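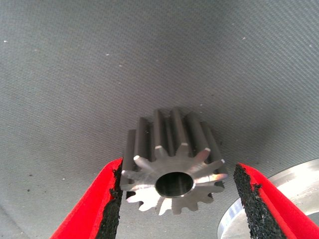

Brukbridge will have its town clock back by May, the council announced this week, bringing to a close an era in which residents have enjoyed the correct time twice a day and complained about it for the remainder. The clock stopped at 4:10 one afternoon and has stayed there for 63 weeks. Replacement parts are now being cut by Hellik, a machine shop on the edge of town whose usual line is spares for bakery equipment. Gears of the small steel kind, a round hole through the middle and long straight teeth down the sides, are an everyday order there. Getting a town council to sign for them took longer.

The first quote, from a restoration firm called Ruren, came in at $4,000 and was judged excessive. The council then spent $2,008 on a study of whether $4,000 was excessive. The study found that it was not. By that time Ruren had filled its calendar and politely withdrew.

Hellik's price has not been made public, though a council spokesperson described it as "comparable," a word that drew some laughter from the back rows at the last meeting.

Businesses on the square have mixed feelings. The Ilie bakery, directly under the clock, has been selling a "4:10 bun" at a discount all day long on the grounds that it is always 4:10. The bakery says it will honor the offer until the hands move and then think again. The bus company, which had printed a small notice asking passengers not to set their watches by the tower, says it will leave the notice up for a while.

The bell is a separate matter. It runs on its own mechanism, was never broken, and has gone on striking the hours throughout, usually 2 minutes early. Repairs to the bell are not included in the present contract. A proposal to study the question goes before the council next month.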